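Plugs, Prongs and Power Strips: How Does Electricity Get to Your Lamp?

Have you ever crawled behind the couch to look for a lost sock and found a whole tangle of cords back there? One goes to the lamp, one to the TV, and one doesn't seem to go anywhere at all! Let's sort out what all those pieces are for, and you can go get your sock afterward.

We'll start with the plug. A plug has little metal fingers sticking out of it called prongs. Metal is very good at letting electricity travel through it, and that is why the prongs are made of it. The outside of the plug is usually plastic, which electricity has a very hard time getting through, so that's the part a grown-up holds.

Now, a wall outlet often has room for only two plugs, and most families have a good many more things than that! So people use a power strip, a long box with several sockets and one cord. Then there are adapters, small blocks with prongs on one side. Some turn one socket into a few, and some help a plug from one country fit an outlet in another.

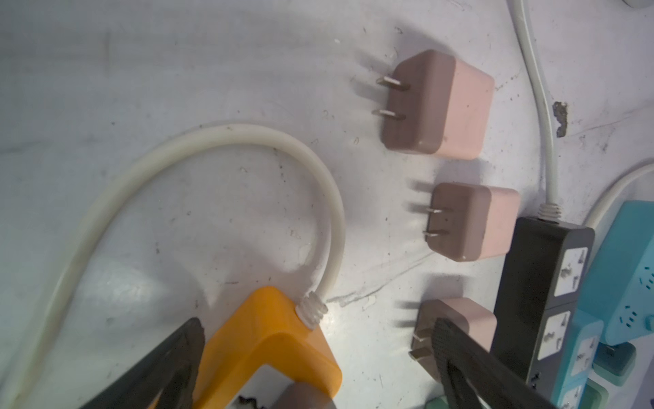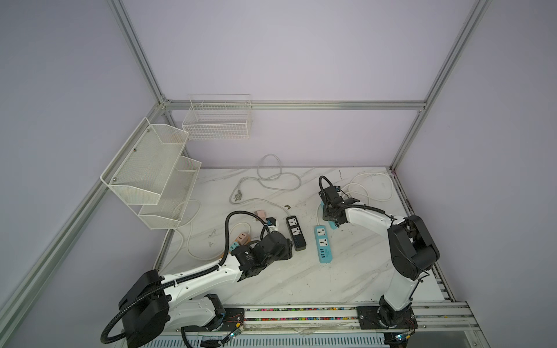 Plugs and strips come in all sorts of colors, pink and blue and black, and the color makes no difference at all to the electricity. What does matter is the shape of the prongs. When my friend Bongani came to stay one December, his phone charger wouldn't fit any outlet in our house, and we had to go out and buy an adapter before he could call his mother.

You may also notice a bendy, ribbed collar where a cord meets its strip. It has a wonderful name - strain relief - and it keeps the cord from bending so sharply that the wires inside break.

A few rules, please, even if you've heard them before. Never poke anything into a socket. Keep drinks away from cords. Don't plug one power strip into another, because too much electricity through one cord can make it very hot. And if you ever see a plug or a strip with a burned spot, leave it alone and go tell a grown-up right away.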